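Ticket 2694
Subject: Gray marks on white tabletop, grooming table, back room
Status: Closed
Opened by: Snežana Atanasov
Assigned to: Stavros Georgiou
Product: Lollia table, white top

Snežana Atanasov wrote:

The white top in the back room has gray marks that don't come off with the usual wipe. They are soft-edged, more like smudges than scratches. I tried a damp cloth first, then the same cloth with dish soap. The top looked fine while it was damp and the marks came back when it dried. The things that live on this table are the cream cup and the brown comb. The comb is supposed to stand in the cup and mostly gets left on the table instead.

What I need to know is whether the surface is damaged or only dirty, and what I can use on it. The table came from the Droslow store with no care sheet.
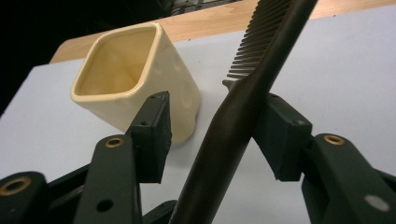
The table gets used every day, so if the top has to be swapped I would want to do that in February when we are closed. I can manage with a cloth over it until then.

Stavros Georgiou wrote:

Thanks. A few things to check before we talk about a new top.

Run a fingernail across one of the marks with the light coming from the side. If the nail catches, it's a scratch. If it slides, it's residue sitting on the finish.

Does anything go on the comb before it gets put down? Hair oil, wax, setting lotion, that kind of thing.

What do you clean the top with on a normal day? Please give the name on the bottle.

Don't use a scouring pad or powder for now.

Snežana Atanasov wrote:

Nail slides everywhere I tried. I went over the whole right side and didn't feel anything.

Yes to oil. Drita Dimitriou uses it on most people and the comb goes straight back on the table afterward.

Daily cleaner is Sorville spray. We switched to it this fall when the old one ran out. It says to rinse on the back -- we have not been rinsing.

Stavros Georgiou wrote:

Then I think you have a film of cleaner with oil worked into it. Dust and loose hair stick to that and it goes gray. Please do this on a small patch first:

1. Clear the table and wipe off loose hair with a dry cloth.
2. Warm water, a few drops of dish soap, soft cloth. Leave it wet for 5 minutes.
3. Wipe, then rinse with plain water twice. Change the water in between.
4. Dry with a clean towel right away. Don't let it air dry.

If the patch dries clean, do the rest. Wash the comb as well, or the oil goes back on the table. Get between the teeth with an old toothbrush. 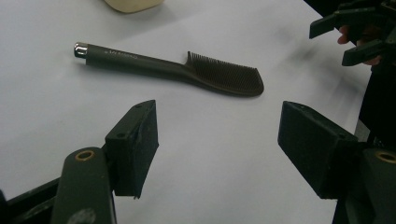
The metal cap on the end of the handle can be wiped but don't leave the comb soaking. Water can get in under a cap like that and then it works loose. Wipe the bottom of the cup too. A ring of oil under there will put you back where you started.

Snežana Atanasov wrote:

Did the test patch near the front edge. It dried white. Did the left half after that and it is also fine. The right side is better but there is still a shadow if you look at it low down.

Stavros Georgiou wrote:

Repeat steps 2 to 4 on the right side only. If it's still there, wait 22 hours or so and look again in daylight before you do a third round.

Snežana Atanasov wrote:

Second round done. The last of it is gone except one spot the size of a thumbprint, and I can live with that. Blagoje Kelmendi had a look and agrees the top doesn't need replacing. We now rinse after the spray, and Drita puts a folded towel down for the comb.

You can close this.

Stavros Georgiou wrote:

Closing. Cause: cleaner residue and hair oil. No parts sent. Reply to this ticket if the marks come back.

Closed November 27, 2025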